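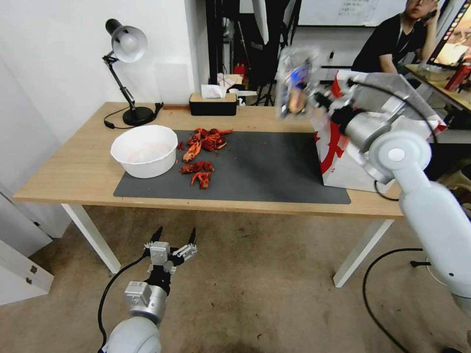
Figure 1. Crayfish shells and a white bowl on the gray mat.

Shell Waste at the Dinner Table: Our Household Survey
May 2, 2020

When we started this project we mostly wanted to know where all the shells go after a crayfish supper, and we ended up learning a good deal more about our neighbors' trash than we ever expected! We mailed 301 survey forms to homes in the Stelisia and Deken neighborhoods and got 200 back, which made us very happy (our teacher had told us to hope for half). Of those, 40 households said they compost their shells, and most of the others put them straight in the garbage, usually in a tied bag on account of the smell. Only 2 families told us they boil theirs down for stock first, and one of them kindly sent along the recipe, which we have copied into the appendix.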